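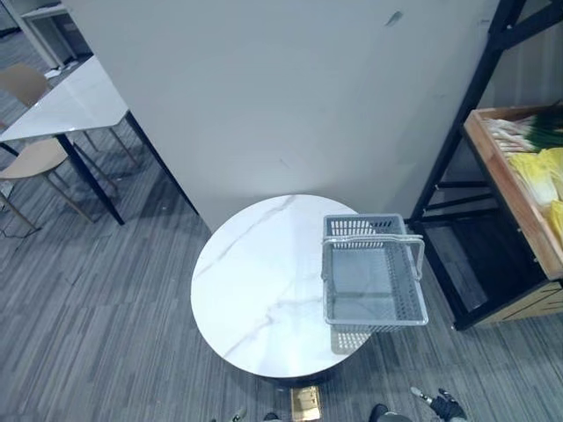
A gray basket on a round table with a marble pattern.

In Praise of the Boring Measurement

By Iolo Prothero
2024-06-07

Every few months somebody at a dinner asks me what I do, and I say I measure gravity, and they ask what I've found out. I tell them it still points down. The conversation moves on to schools or kitchen tile, and I get to finish my potatoes in peace.

I have been a physicist long enough to know that this is the wrong answer. The right one has a black hole in it, or at least a wormhole. My colleagues who work on the early universe get asked for seconds of everything. I have watched a man put down a forkful of lasagna to hear about inflation. For my line of work, which consists of hanging a weight from a thin fiber and waiting for it to stop wobbling, people pick the fork back up.

I'd like to make the case for the wobbling anyway.

The gravitational constant, the big G you met in high school and have avoided ever since, is an embarrassment. We know the charge of the electron to a ridiculous number of digits. We know G to a handful, and the careful people who have measured it disagree with each other by more than their stated errors allow. Each group has gone over its own apparatus for mistakes and found it admirable. Somebody is wrong, possibly everybody, and I include myself with only a little reluctance.

You would think this would bring money pouring in. I sat on a review panel at Sanemau last June, and we had 14 proposals in front of us. One asked for funds to repeat an old torsion balance experiment with a better fiber and a quieter basement. It was clear, cheap and modest, and it went down without a fight. The comment on the score sheet was "incremental." I have come to believe that "incremental" is the rudest word in physics, and that it is mostly applied to people who are doing their jobs.

The winner, for the record, proposed to look for a new force. I voted for it too. It had a lovely diagram.

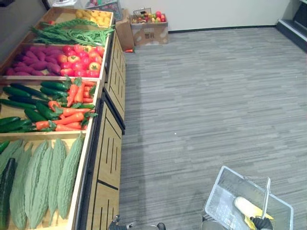
What the Basement Teaches

My own balance lives under the old library at Idahosa, three floors down, in a room that smells of wet chalk. We call the instrument Flundik, after nothing anybody will admit to. Last year Flundik gave us 3285 hours of data, of which we kept 578. The rest went to trucks, thunderstorms, a pump that somebody upstairs had bolted to the wrong slab, and one long stretch that looked for all the world like a discovery.

I want to dwell on that stretch. For several nights the fiber drifted in a slow, smooth curve, far too regular to be noise. My graduate student stopped sleeping. I began, God help me, to compose a title. Then we worked out that the curve followed the library's heating schedule, which is set by a clock that has never been told about daylight saving.

A theorist friend found this very funny. But consider what happened. We had a beautiful signal, we wanted badly to believe in it, and we went looking for the dullest explanation in the building until we found it. I can't think of a better week of training for a young scientist. No panel would ever have paid for it.

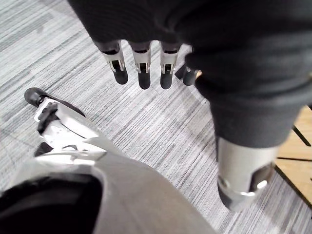

I don't mean that we should all go underground and time pendulums. I like cosmology. I read the papers with my feet up, the way other people read thrillers, and I skip to the end at about the same point. What bothers me is the arithmetic of glamour. A student who comes to our department with good hands and a lot of patience is told, kindly, that she ought to pick something with more of a future. So she goes off to simulate galaxies, and the fiber is hung by a professor with bifocals and a bad knee.

The folks at Zerkelell have tried one modest cure. They set aside a slice of their grants for repeating results that already exist, and the application has no box for "novelty." I am told that applicants find this unnerving and fill in the novelty section anyway, on a separate sheet.

More of that, please. Give me a journal that will print "we did it again, carefully, and got a slightly different number." Give the repeaters a talk in the big room, before lunch, while people are still awake.

Meanwhile the heating under the library has been fixed, the pump has been moved, and we are hanging a new fiber next week. It will take a month to settle. If you run into me at dinner, the answer is still down.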